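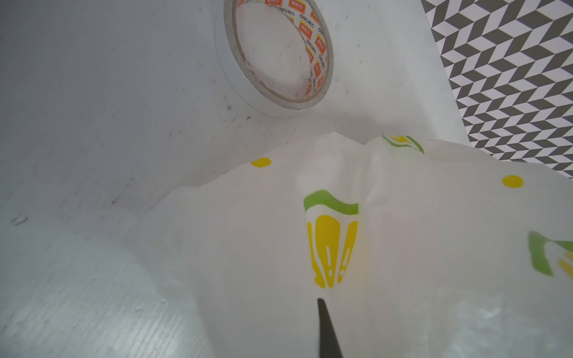

A roll of deli double-sided tape beside a patterned sheet.

I have been taking one kind of pill or another every day for going on nine years, and in that time I have owned more pill boxes than I care to admit (there is a drawer). So when my clinic in Hidatville started handing out leaflets for the Bonden, a weekly organizer with a reminder light and a little chime, I was curious enough to buy one with my own money. I started using it in September and it has been on my kitchen counter ever since, next to the kettle, where I can't pretend I didn't see it.

First, the box itself. It has a row for each day, with 3 compartments in every row, and the lids open with a soft push of the thumb. My fingers are stiff in the mornings and I can still manage it, which I could not say about the Dankwa I had before. The compartments are deep too! My largest tablets are the 500 mg ones, great chalky things, and they drop in flat with room left over for the rest.

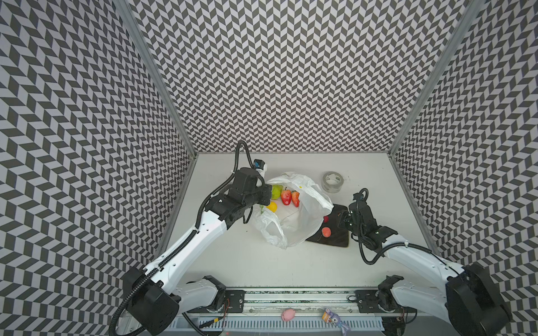
Reminders are where the Bonden earns its place. The light on the lid glows at the hour you pick, and the chime repeats until the right compartment has been opened. I do wish the days were easier to read. The lettering is pale gray on white, and without my glasses I went to Thursday when I wanted Tuesday more than once. Something as bold as those black-and-white zigzag walls would suit me far better, even if it looked a bit loud next to the toaster. In the end I put a dab of red nail polish on each Sunday and Wednesday lid, and that has helped me find my place. 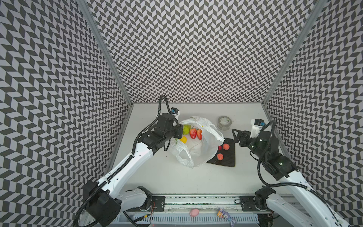

Two arms over the white tabletop, chevron panels on the walls.

Battery life has been fine. Mine went 155 doses before the warning came on, and it takes the ordinary kind you can get at any drugstore. The booklet is short and clear, though the part on changing the chime is tucked away at the back, and I had to read it twice with a cup of tea.

Would I tell a friend to buy it? Yes, if they take pills more than once a day and tend to lose track, as I do. If you only take one in the morning, the plain Trarnstead box is cheaper and will do you very well. And do ask your pharmacist before moving anything out of its original bottle, as a couple of mine have to stay where they are.
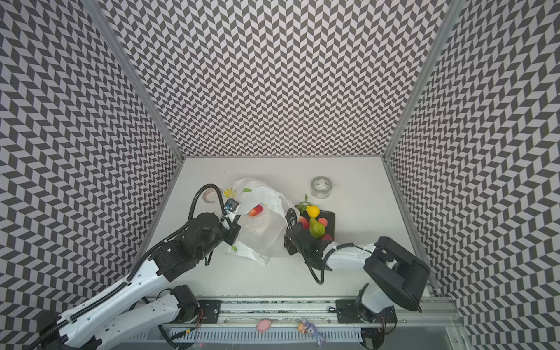 Cable sleeve looping up over the left arm.

Updated 27th November: still chiming, and the nail polish is holding up nicely.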